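Blog > Bookish Outings > Book Fairs

Thursday, November 4, 2021
By Beverley Entwistle

I finally made it to the Grisumside Book Fair! I've been meaning to go for years and something always got in the way (usually me, on the couch, with a book). But this time I bought the ticket in September, put it on the fridge, and told enough people about it that backing out would've been embarrassing.
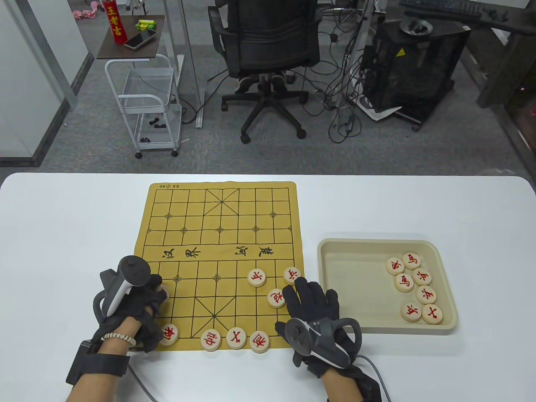
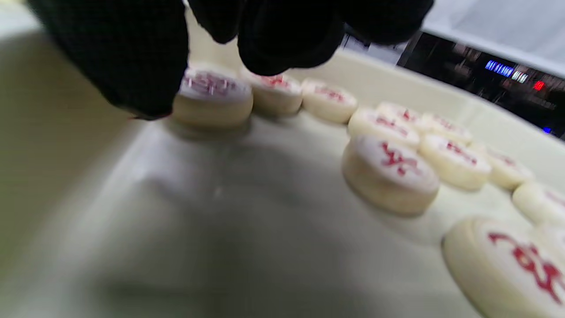
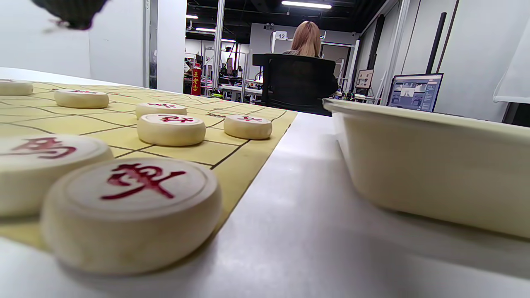 Chinese chess, red pieces.

So, the fair. It's held in the old Jumodent building, which used to be a shoe factory and still has the huge windows and the freezing cold floors. Wear thick socks. I got there 40 minutes before the doors opened and there was already a line down to the parking lot, mostly people with empty rolling suitcases, which made me feel very underprepared with my one canvas tote.

The main floor is where the used book dealers set up, and I could've spent the whole day there. The tables are packed in tight, so you end up shuffling sideways behind whoever's in front of you and reading spines over their shoulder. Some dealers sort by author, some by color (why?), and one man had everything in the order he'd bought it. I asked him if he had any Barbara Pym and he closed his eyes, thought for a bit, and walked straight to a box under the back table. Two Pyms! I bought both, even though I'm pretty sure I own one of them already.

Upstairs is for the small presses, and that was the part I'd come for. I've been a fan of Grila ever since they put out that novella about the ferry ticket seller, and I got to tell the woman at their table so, at far too much length. They print 1000 copies of each title and when they're gone, they're gone. She let me flip through a proof of their spring book, which is told entirely in letters to a landlord, and I read the first three pages standing up while people reached around me for bookmarks.

Dogbe was across the aisle. They do mostly translations, with those plain covers that look so good lined up on a shelf. I picked up a short story collection and a crime novel that the guy swore I wouldn't guess the ending of. I'm on page 269 now and I have a guess — I'll report back.

I only went to one talk, and I'm so glad I picked the right one. Nkrumah Acheampong was reading from his new novel in the side room off the stairs, which seats 30 people if everyone's friendly about it. I sat on a radiator. He reads quietly and very fast, and he kept stopping to change a word with a pencil, in a finished, printed book! Somebody asked him about it afterward and he told us he does it to every copy he owns, and that his own shelf has a different version of the ending in each one. He writes first thing in the morning before he's spoken to anyone, and he doesn't read reviews until a book is a year old. I bought the hardcover and got it signed. He asked how to spell Beverley and then still left out the second e, so now I've got a unique edition too.

Lunch was the weak spot. There's one cafe, the line was awful, and by the time I got to the front they were down to egg salad and a very tired-looking banana bread. Next time I'm packing a sandwich. On the plus side, I shared a table with two sisters who run a mystery book club, and they wrote me out a reading list on the back of a floor map. Nine titles, and I'd only heard of one.

A few things if you're thinking of going:

Bring cash. Most of the upstairs tables take cards but plenty of the dealers downstairs don't, and the closest ATM is a good walk away.

Go downstairs first. By midafternoon the cheap paperback boxes had been picked over pretty hard, while the small presses still had plenty of everything.

The coat check is free and they'll hold your books too. I found this out at the end of the day, with a sore shoulder.

I came home with nearly 40 pounds less in my... no, sorry, it only felt like the bag weighed that much. The real count was 11 books. I'd told myself five. They're in a stack beside the bed at the moment because the shelves are full, and I've started the Dogbe crime novel and one of the Pyms (yes, it's the one I already own, and no, I don't mind).

If anyone reading this was at the Acheampong talk and caught the name of the poet he mentioned right at the end, please leave it in the comments. I wrote it on my hand and then washed up for dinner.

Last updated: November 2021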